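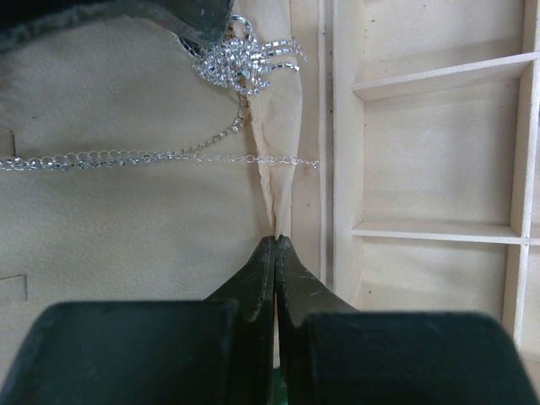
フェルト調の面に置いたシルバーのジュエリーと、仕切り付きの木製トレー

特集・小物収納　ジュエリーボックスの区画をどう割り当てるか

アクセサリー収納の不具合は、容量不足より区画の割り当てに起因することが多い。編集部では2月、形状別に収納方法を整理した。

リングは溝付きのトレーが基本となる。平行な畝の間に差し込む方式は、石の高さがそろわなくても隣と干渉しにくい。Fimuraの溝付きトレーは3,786円で、細身のリングなら1本の溝に2個まで入る。幅広のものは溝を押し広げるため、別の区画に回す。

ブレスレットは留め具を外し、弧を保ったまま寝かせる。小さな正方形の区画に丸めて押し込むと、取り出す際に留め具が仕切りの縁にかかる。区画をまたいで置くほうが扱いやすい。

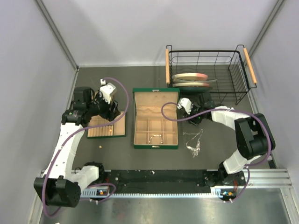

ネックレスは最も手間がかかる。チェーンが絡んだ場合は平らな台に広げ、留め具の位置を先に確認する。端を引くと結び目が締まるので、中央から緩める。ほどけたら留め具をかけ、約7センチの長さに折って布で包む。布は起毛の少ない生地が適する。Zostlowのクリーム色の綿布を試したところ、細いチェーンでも繊維の引っかかりは少なかった。

箱の寸法にも触れておく。Valdovinosの蓋付き箱は区画が細かく、ピアスや小粒のチャームに向く。ビーズを連ねたものは厚みが出るので、蓋を閉じる前に高さを確かめる。内張りに粉やほこりが残っていると銀の表面に付着する。収納前に柔らかい刷毛で払い、四隅は綿棒で取る。

シルバーの変色対策には、Trakilthorpeの防錆紙を区画の底に敷いた。交換の目安は3か月。紙は金属に直接触れる向きで使い、端を区画の寸法に合わせて切る。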